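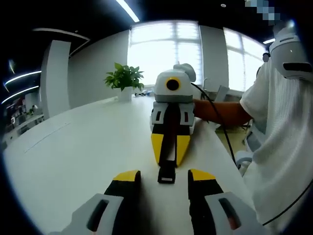 Posted in: Grant Updates / Spaces

Hello again to everyone at Matbridge, and thank you for being so patient with me over the May report! I promised a proper catch-up on the Cledthorpe workroom, so I've made a coffee and I'm going to try to get it all down in one go.

The big news is that we have furniture. The white tables are in and I love them. I know I argued for something darker (Jagadeesh Rai has the emails to prove it), but the room is so much brighter now and I take it all back. The white office chairs went with them, and they roll nicely on the new floor. A little too nicely in one spot near the window, where there's a slope I hadn't noticed until I drifted away from my own desk during a phone call. The floor people are coming back on Sunday to look at it, which was the only day they could do.

You asked about plants, and yes, we have plants! Small white pots, broad green leaves, one to a table. I bought them out of the sundries line and they were cheap. I've had a couple of people ask if they're in the way, and my answer so far is to slide the pot to the far end. If that gets old I'll put up a shelf.

On the money: of the 4,000 you gave us for fitting out, I have 168 left. Most of it went on tables and chairs, as planned. The blinds cost more than the quote from Thampi, who did warn me that the window was an odd size, and I should have measured it myself before I sent you the first budget. I covered the difference by keeping the old coat rack and the old filing cabinet. The cabinet sticks. We can live with it.

Then cables - this is the part I'm least happy with. The sockets are all along one wall, so anyone working at the middle tables ends up with a lead running off across the tabletop and down past somebody's elbow. I'd like to spend what's left on clips and a couple of floor covers, if you're fine with me moving it out of sundries. Could you let me know either way? I don't need a form, just a yes by email.

People are using the room, too. We had 52 bookings in the first stretch, and the mornings fill up faster than the afternoons. Folks from Jidbridge have been coming over and they seem to like having a table they can really spread out on.

Still to do: the slope, the cables, a second bin, and a sign for the door (the current one is a sheet of paper and it's curling). I also owe you the receipts for the blinds. They're in my bag, and I'll scan them once I've got the scanner talking to my laptop again.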